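Date: Jul 30, 2026
Subject: Re: [school-estates] Treltuvcombe Primary, classroom block: ventilation and slab levels

On the slab level question raised in the last message:

> The drawings from Escobar show the new classroom block finished
> 7 mm higher than the corridor of the existing school. Our own
> survey, done in February, gives the corridor as falling along
> its length, so the figure can only be right at one end. Has
> anyone dealt with this by ramping inside the link, and did
> building control accept it? Second question: is it worth
> keeping the high-level louvres in the 4 new classrooms if the
> units from Hudent already bring in fresh air?

We had the same problem on a two-storey extension. The surveyed levels should take precedence over the drawn ones. I would ask Escobar to reissue the section through the link with the surveyed levels written on it at both doors, and to state which one is the datum. Until that is done the screed should not be ordered.

My notes on each point follow, in the order they affect the programme.

1. Link corridor

We took up the difference across the full length of the link and had no threshold strip at either door. Building control asked for a gradient drawing and passed it without a site visit. Check the door undercuts on the old side first. Ours were fire doors and could not be trimmed beyond what the certificate allowed, so three of them had to be rehung.

2. Cable routes

Keep data and fire alarm cabling in separate trays from the link onwards. The original building had them in one, and the Onine panel logged repeated faults until they were split. Label both ends before the ceiling grid goes in.

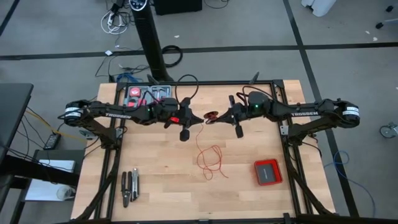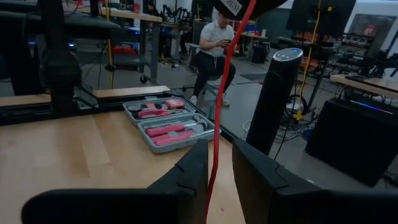 3. Louvres

Keep them. The mechanical units cover the winter case, but the overheating calculation for our south-facing rooms only passed with the louvres counted as open area. Taking them out would have meant a larger unit and a 500 mm duct, for which there was no ceiling depth. If security is the concern, ask for the fixed-blade type with an insulated door behind.

4. Commissioning

Ask Hudent for readings room by room with the doors shut. The first set we received was for the whole floor and was of no use when one classroom turned out to be short of air.

I can send the link section and the gradient drawing off list. The overheating report belongs to the client, so I would have to ask before passing that on.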